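I keep going back and forth on the Pletonel kit, and since two people have asked me this June whether they should buy one, I figured I'd write the whole argument down in one place.

Skakoston sells it as a tabletop setup with support included, 3595 for the lot, plus another 300 if you want the extended help plan. You bring the arm. They bring the software, the lessons and a stack of little practice jobs. Lomberg has something close for 3000, and I'll get to that.

What I like is how plain the practice jobs are! Soft cubes, a gridded table, a pot. I've sat through so many demos with fancy parts and special trays, and then you get home and your arm can't pick up a sponge. 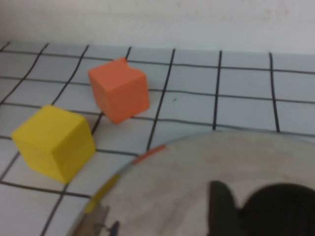 *Yellow cube up close, orange one behind it, shiny metal in the corner.*

Shiny metal is where I start paying attention, by the way. A mirror finish picks up the color of whatever is near it, and a lot of vision software hates that. Any kit that wants my money should let me practice around it from the first lesson (Lomberg saves reflective stuff for a paid add-on, and that bugs me).

My gripe is the lessons. They're written for someone who already knows what they're doing, and the lid chapter is two pages long. Two! Lids are hard. The knob is small, the dome is slick, and if you come down a bit off center you're just pushing a pot across a table.

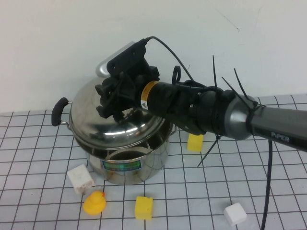 Man-lok Kao thinks I'm being too easy on them: at that price the lid chapter ought to be the best thing in the kit, and anyone on a budget should take the Lomberg and spend what's left on spare fingers.

Fair, and I nearly agree. But I've called both help lines, and Skakoston picked up. I'd still pay for that, and I'd skip the extended plan until they fix those lessons.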